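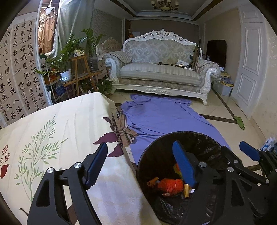

Step 1. Sort the contents of the bin before closing the bag

A living room bin fills quickly with wrappers and small scraps during the day. Before removing the liner, look over the top layer for anything that belongs in the recycling or that was discarded by mistake. Wrappers and crumpled packaging may remain in the bag. Glass, batteries and liquids must be taken out and handled separately.

Step 2. Clear the surrounding area

Where the bin stands beside a table, lift the side of the tablecloth and fold it back onto the tabletop. A draped cloth is easily caught in the liner and pulled when the bag is raised. Printed cloths should be checked closely, as crumbs and small stains are difficult to see against a pattern of leaves or berries. Brush crumbs toward the bin while the bag is still in place.

Step 3. Remove the liner

Loosen the bag from the rim on all sides. Gather the edges, press out the air gently and tie the bag with a single firm knot. Lift straight up — do not drag the bag over the rim, where thin plastic may tear. If the bag is more than three-quarters full, place a second bag over it before carrying it through the house.

Step 4. Clean the bin

Wipe the inside with a damp cloth and mild soap, beginning at the rim and finishing at the base. Dry the bin fully before relining it. Residents of Belville House should use the utility sink on their own floor for this purpose.

Step 5. Fit the new liner

Open the bag completely and lower it until it touches the base. Fold at least 3 inches of plastic over the outside of the rim. Smooth the liner against the wall of the bin; some wrinkling is normal with a round bin and does not affect its use.

Return the tablecloth to its usual position and confirm that it hangs clear of the opening.

Questions about collection points may be directed to Ghazala Lashari, Household Services, extension 56.

Last revised 20 March 2021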